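# Clearing the sitting room: speaker notes

Talk for the housekeeping day at Mullness, September 2024. Slides are plain; most of the content is in these notes. Pause where marked.

## Slide 1. Scope

- Subject is loose litter on a low table in a furnished sitting room. Carpets, windows and kitchens are in Idalina Pacheco's session.
- The Mullness log for April has 1,663 room visits. Small litter on a table or seat was recorded on more than 200 of them.
- Typical items: bottles, tissues, snack wrappers, paper scraps, small cups. Low weight, low volume, mixed material.
- The time goes into walking. A worker who carries each item to a fixed bin crosses the room once per item.

## Slide 2. Bring the bin to the litter

State the rule first, then the slide: the bin moves, the litter moves as little as possible.

- Use a small bin, light enough to hold up one-handed when full of paper.
- Line it before entering the room. Fold the edges of the bag over the rim.
- Hold the bin near the table with the opening tilted toward it. Do not stand it on the polished wood.
- Take the bottle first. It is the largest item and tends to roll when other things are moved. 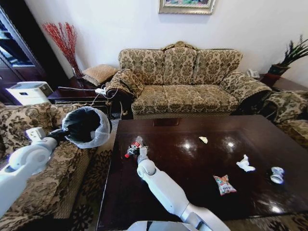
Order after the bottle is wrapper, cup, tissue, paper. The paper scraps go last, being the easiest to miss on a second look. A pale scrap on a dark glossy top shows well from standing height, but the same scrap on a patterned seat does not. Check the seats separately, with a hand along the gap behind each cushion.

Ask the room how many people check behind the cushions. Wait for hands.

## Slide 3. Bottles

- Sites with separate collection: bottles go in a second bag. Sites without: one bag.
- Check the cap before tipping or squeezing. Residual liquid in a general bag is the main cause of drips on upholstery at Urnach.
- A crushed bottle takes less space but has sharper folds. Put it in base first.
- Do not press the contents down by hand, whatever the bag holds.

## Slide 4. Liners

The longest part of the talk. Allow 10 minutes.

- Liner size is chosen by rim circumference. Volume is the wrong figure to order by. Sinaga ordered by volume and received 2,905 liners that would not fold over the rim of the bins they had.
- The fold should be loose. If it is stretched tight, the bag splits at the rim when weight is added.
- A thin translucent liner is enough for dry litter. Use a heavier grade for food waste.
- Excess air under the liner holds it off the base and reduces the usable depth. Push the bag down to the base before the first item goes in.
- A long overhang drags on fabric. Keep the bag clear of tassels and braided trim, both of which snag.

Damask seats need a note of their own. The pattern hides small marks until the light changes, and a wet liner edge laid on a seat cushion leaves a line. Blot at once, do not rub, and report it on the room sheet.

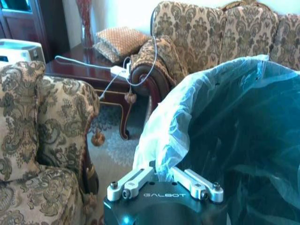

Nuno Gouveia objected to the loose fold when these notes were circulated. In his view a loose fold slips inward as soon as anything heavier than a tissue is dropped, and the rim should be banded. He has used bands at Kusex on every small bin and reports no splits.

Response, if he raises it again from the floor:

- Bands work. They add a step at every liner change, and they get thrown out with the bag.
- With dry litter only, the fold holds if the overhang is a hand's width.
- For mixed loads, use the band.

## Slide 5. Finishing the table

- Wipe after the litter is gone, with a barely damp cloth, then a dry one. Follow the grain.
- Gloss finishes show smears under overhead light. Crouch and look across the surface toward the lamp.
- Return throw pillows to the sofa arms last. If one is on a side table, move it before dusting.
- Leave decorative branches in their vase. Dust with a soft brush from the base of each stem upward.

## Slide 6. Questions

Judite Salgado has the sample liners, in two grades. Pass them along the rows. Order forms go back to her before the break.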